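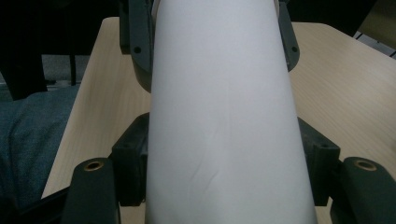
Brimby (community centre)

Brimby is a community centre and former grain store in the township of Grinditz. It houses a lending library, a kitchen and two halls, the larger with a floor area of 831 square metres. The building was bought by the shire in poor condition and reopened after its roof was replaced in galvanised steel.

History

The store was built for the Perkus milling company, whose name survives in faded lettering on the northern wall. Milling ceased when the branch railway closed, and the site stood vacant for ten years. Restoration was led by the architect Skye Paterson, who retained the original loading doors – a condition of the heritage listing. 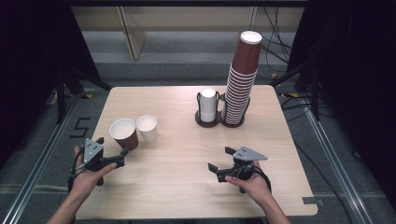

Entry by Fraser Leckie. Revised in September.

Use

The centre opens daily except Wednesday. The smaller hall is let by the hour, and the library honours cards issued by neighbouring shires.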